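4. Fitting the worktop to the Prultau trestle frame

Before you start, check that both trestles are locked open and that the four rubber pads are on the top rails. You will need the 6 mm hex key from the accessory bag and a soft pencil. Two people should lift the worktop.

4.1 Lay the worktop face down on a clean blanket.

4.2 Mark the centre line along the underside. Measure 175 mm in from each short end and draw a line across.

4.3 Place a fixing plate on each line with the slotted holes facing outwards. Fit the bolts finger-tight only.

4.4 Turn the worktop over and lower it onto the trestles. The plates drop into the channels on the top rails.

4.5 Tighten all the bolts a little at a time, working from corner to corner.

CAUTION: Do not use a power driver. The inserts will strip.

Note: The Sketside worktop is heavier than the standard one and has 11 bolts. Fit the odd one last, in the middle of the rear edge.
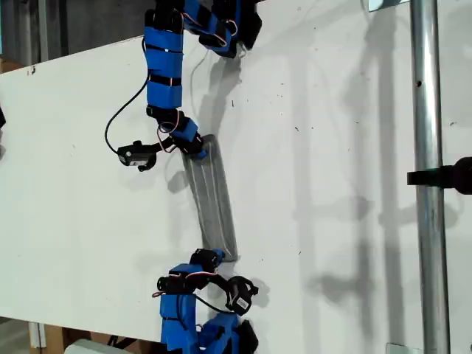 White worktops show marks sooner than grey ones.

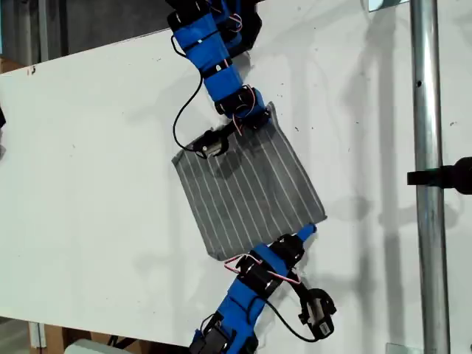 4.6 Check the worktop with a spirit level in both directions. Turn the foot of the lower trestle anticlockwise to raise it. One full turn lifts the corner by 1.5 mm.

4.7 Push down firmly on each corner. If the worktop rocks, go back to 4.5.

Care of the surface

Wipe with a damp cloth and a drop of washing-up liquid, then dry. Scouring pads and bleach will dull the finish. Pencil comes off with a white rubber. For ink, use a little methylated spirit on a rag and rinse straight away.

Do not clamp anything within 300 mm of a corner unless a support block (sold separately) is fitted underneath.

Go over the bolts again after the first month of use and then every April. Worn pads can be replaced without taking the worktop off. See section 6.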